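Which cloth for drying the inside of a wooden recorder?

Posted in: Woodwind care and repair
2025-07-21

Hello all. I play alto recorder in a small group in Clastodgate, and since February I own a pear wood instrument made by Vandenberghe. Before that I played only plastic ones, so I never had to think much about drying. With the new one came a wooden rod with a slot, but no cloth.

I have tried a piece of old bed sheet. It goes through the middle joint without problem, but in the foot joint it leaves small threads, and once it was stuck and I had to pull it out with much care. My teacher uses silk. A man in the music shop told me that silk does not take up any water and I should buy microfiber. Now I do not know whom to believe.

My questions are these. Is cotton really bad, or was my piece only too thick? How do you dry the head joint, where the rod cannot pass because of the block? And must I do it also in the break of the rehearsal, or only at the end? We play for two hours with one short break.

Thank you for your patience with my English.

Kenisora

Hister wrote:

Welcome. I have played wooden recorders for many years, and English is not my first language either, so we will understand each other.

Cotton is not bad. A bed sheet is woven too thick for this work and when you cut it, the edges lose threads. Take an old handkerchief or a worn-out T-shirt that was washed many times, and sew the edge, or cut it with zigzag scissors. The shop man is partly right about silk. It does take up water, but a thin silk cloth becomes full quickly, so you pull it through more than one time. I use silk for the narrow foot joint and cotton for the rest. Microfiber also works well, but some of it holds on to rough wood, and I would not use it on an old bore.

For the size, cut it small first and try it. The cloth should touch the wall everywhere and still move with almost no force. If you must pull, it is too big. Always cover the tip of the rod with the cloth, so that the bare wood does not scratch inside.
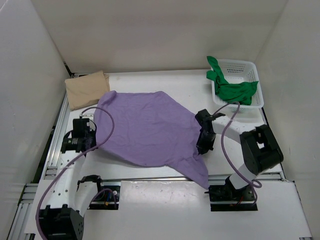
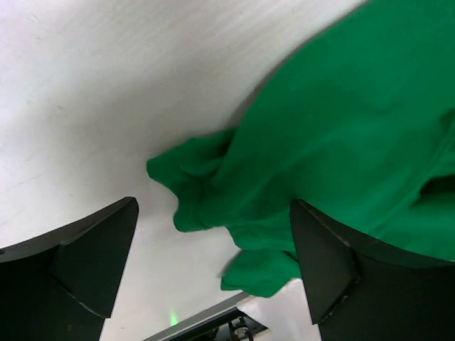
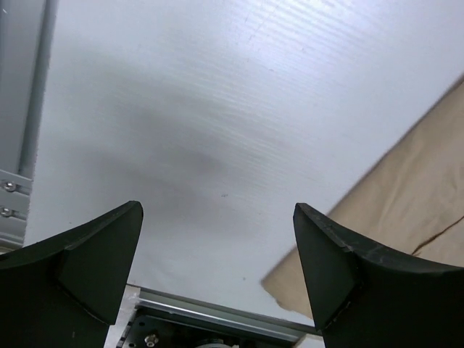
Cloth in purple and beige in the first picture, green in the second

About the head joint: do not push anything into the windway. The edges there are very fine and they decide the sound. Take off the head, put your finger flat over the window without pressing on the edge, and blow strongly into the beak, or suck the water back if you do not mind this. Then wipe the wide part of the head from below with the cloth, and stop before you reach the block. Please do not take the block out yourself, even if you see it done in videos.

In the break, yes, I would wipe it. It takes one minute. And with an instrument still quite new, two hours is long. Do you have the playing-in plan from the maker? If it says less time per day, follow the maker and play the second half on plastic.

After playing, leave the parts separate on a dry shelf overnight. Do not close them in the case.

reedless200 wrote:

i just use paper towel. never had a problem

Clastodgate Low Winds wrote:

I agree with most of the long answer, but I would be careful with paper. It breaks when it gets wet and small pieces can remain in the tone holes.

One thing to add. Wash the cloth before the first use, without fabric softener. The softener leaves a film on the fibers, and then the cloth only moves the water from one place to another. I have 9 cloths and change them after every rehearsal, and I wash all of them together at the end of the month.

Also look at the cork or thread on the joints when you dry the instrument. Water collects at the end of the tenon, and there the wood swells first. If the joint becomes tight, do not add grease again and again. Let it dry for some days and try once more.

Kenisora wrote:

Thank you, this helps me a lot. I found the paper from the maker, and it gives a much shorter time per day than I was playing. I will bring my plastic alto for the second half. I have also cut up an old T-shirt, and it goes through the foot joint much easier than the sheet. The silk I will maybe buy later.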